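4. Planning the Equipment Purchase

4.1 Scope of the station

The budget in this section covers one tabletop station of the kind used throughout the Lestley study. The station is a fixed installation: two arms on separate base mounts at the near side of the table, with power supplies and small electronics kept along the far side. It was specified for short pick-and-place work with light objects, and the planning figures below should not be carried over to stations that handle heavier parts or tools.

Three decisions set most of the cost: the number of arms, the cameras, and the amount of wiring and power equipment that has to be bought along with them. The last item was the one most often left out of the early requests. In the February draft of the plan it had no line of its own and was charged to general supplies, which made the draft hard to compare with the quotes from Gillura and Grilley. Figure 3 shows the station with a sorting task laid out. 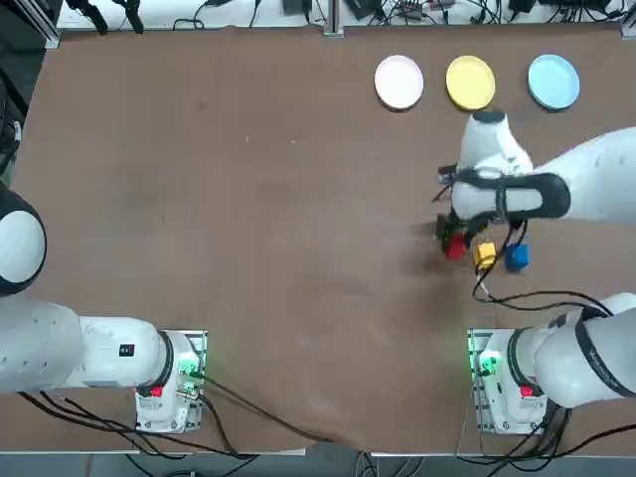 Figure 3. Two-arm station with three plates and three cubes. The right arm is over the cubes; the left arm is folded back.

The task objects are cheap and were bought in bulk. We ordered 50 cubes and 17 plates in a single purchase, enough to replace worn or missing pieces for the length of the study. Color is the only property that matters for this task, so no size or weight tolerance was written into the order.

The second arm needs more justification. Many single-object tasks can be run with one arm while the other rests, and a buyer with a fixed limit may ask whether the second unit can wait. We considered a staged purchase, with the table and both mounting positions prepared at the start and the second arm added in the next budget period. The staged plan lowers the first payment but requires a second round of installation and calibration, and the supplier quotes priced that visit separately. We planned for both arms from the start - mainly to avoid closing the station twice.

4.2 Cameras and replacement parts

Each station was budgeted with a head-level view of the table and a close view from the gripper. The two views were entered as separate lines in the plan, as they fail and are replaced independently. The close view puts the fingers and the nearby objects in the same image, so the position of a cube relative to the fingertips can be judged directly. It gives little information about the rest of the table, and we do not recommend it as the only view.

Fingers, fasteners and cables near the gripper were treated as consumable parts. The plan allowed for up to 113 replacement items per station over the study period, counted as individual parts and not as kits. Buyers should check whether a supplier sells fingers singly or only in matched pairs, as the Cárdenas price list did. For a station with two grippers, this changes the size of the spare stock that has to be held.

Setup labor was entered at 342 hours for the full study, covering assembly, cable routing, calibration and scheduled checks. Operator time was kept in a different account and is excluded here. Combining the two would hide the cost of a station that is installed but seldom run - a case we consider likely in shared facilities.
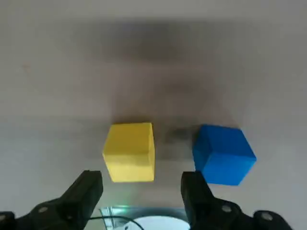
4.3 Payment schedule and reserve

The purchase was divided into two payments, the first on order and the second after acceptance of the installed station. Acceptance required both arms to complete the same test motion and both camera views to record without interruption. A reserve was held back until the end of the first scheduled check. Unused reserve was moved to the replacement parts line and could not be applied to new equipment.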